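From: Jamila Sivakumar
To: akham-shared-rooms
Subject: Re: [akham-shared-rooms] clearing room 321 before the move

Quick one between meetings, sorry for the bits and pieces. Answers in the order Nuwan asked, more or less.

> From: Nuwan Debnath
>
> Hi all,
>
> Wijesinghe confirmed the van for Tuesday, so everything going over to
> Mallham needs to be boxed and labeled by 3 in the afternoon the day before.
> I went through 321 last night and there is still a lot out. Questions:
>
> 1. What goes and what stays? I have Debashish's list from July but it is
> missing half the bench stuff.
> 2. Whose is the kitchen equipment on the long shelf?
> 3. Do we have enough boxes, or do I order more? The quote from Trestora
> came in higher than last time and they want a deposit.
> 4. Can people PLEASE stop putting loose lids in the cable drawer.
>
> I would like one answer from each of you and not eleven.
>
> Nuwan

1. Use Debashish's list but ignore the second page, that was for the old layout. Anything with a green dot goes. Anything with no dot, ask me or Kamrul. If neither of us knows by Monday night it goes in the "later" pile by the door and we fight over it afterward. Do not throw anything out without asking. Last time we lost the good scale and both its weights that way, and then we found the weights in a coffee can after we had already replaced them.

The big black round thing - I've heard it called the cooker, the tub and the drum, so who knows what it says on the list. Debashish has "pot, lge, blk" which I think is it. Please wrap it by itself. Rim down on a folded towel, second towel over, then box. The lip is what takes the knocks.
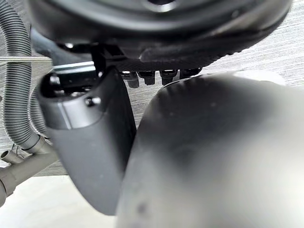 Moving on. Small lids and the containers they belong to get taped together with the blue painter's tape, one strip, folded over at the end so a person can get it off again. No brown tape on anything that isn't cardboard. I spent a whole afternoon in the spring getting brown tape goo off the measuring jugs and am not doing it twice.

Cutlery and other small stuff in zip bags first and then in the flat crates. Sponges and cloths, just bin them, we can buy more. Wooden spoons I know somebody is attached to so please come get them if that's you.

2. Shelf. Top part is mine and Kamrul's from the tasting days, it all goes. Middle is Brahim's, he's told me he wants it moved as is, same order left to right, becuase he's got it the way he likes it. Fine, but then he has to pack it himself. Brahim, you have the key until Sunday. Bottom part is nobody's as far as I can tell, mostly bowls with no partner and a colander. Keep the colander. Bowls can go to the kitchen downstairs if they'll take them.

The electric things (kettle, hot plate, the small blender) need the cords tied and the tag number written on the box as well as on the thing. The hot plate is tag 61. The kettle tag fell off, I'll find out what it was. If you come across any appliance with no tag at all put a sticky note on it with your initials and where you found it. We had this argument with Mallham last time and they were right, so let's just do it.

3. Don't order from Trestora yet. There's a stack of flattened boxes behind the door of the copy room, the double wall kind, and I'm fairly sure they'll do for everything except the tall stuff. For the tall stuff I can ask Wijesinghe if the van comes with any of those wardrobe type ones. Total budget for the move is 4000 and the van has already eaten a good chunk of it, so I'd like to not spend the rest on cardboard. If we do end up short, then order, but the small size only. Everyone packs the large ones until they can't be lifted. You know who you are.

Paper for wrapping: use the plain newsprint, not actual newspaper, the ink comes off on anything pale. Roll is under the sink.

Labels. Contents on the top AND on one short side. Room at the other end on the same side. Black marker, big letters. If it's fragile say what's fragile, "FRAGILE" alone gets ignored and I don't blame them. "Glass jugs" works much better. And take the old labels off reused boxes or at least cross them out, there's one in the corridor that claims to be Christmas lights, toner and a fish tank.
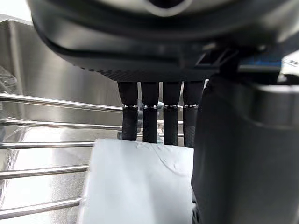 4. Agreed about the drawer. I've put a shoebox on top of the filing cabinet for orphan lids. They go in there, all of them, and on Monday whoever is around sits down with the shoebox and the containers and matches what can be matched. What's left over gets recycled. Cables get coiled and rubber banded, no knots. Adapters stay with the thing they belong to.

Other stuff nobody asked but I'm saying anyway:

- work surfaces get wiped last, after everything on them is boxed. Spray is on the window sill, the one with the pink trigger. Not the other one.
- if you pull a shelf out, put the pegs in an envelope and tape it to the shelf
- fridge gets emptied Sunday night. Kamrul is doing it and he won't be sentimental about your yogurt
- keep one mug each out, plus the kettle, plus tea. Kettle gets packed at the very end

Who's in when: me Friday from lunch and all of Monday. Kamrul Sunday evening. Debashish Friday morning only, he has the dentist after. Brahim whenever he likes apparently. Nuwan can you hold on to the master list and cross things off there and only there, I don't want three versions going round agian.

Also does anybody have the floor plan for the Mallham room with the outlets marked? I had it as a printout and it's gone. Need it before I can say where the hot plate goes.

Have to run

Jamila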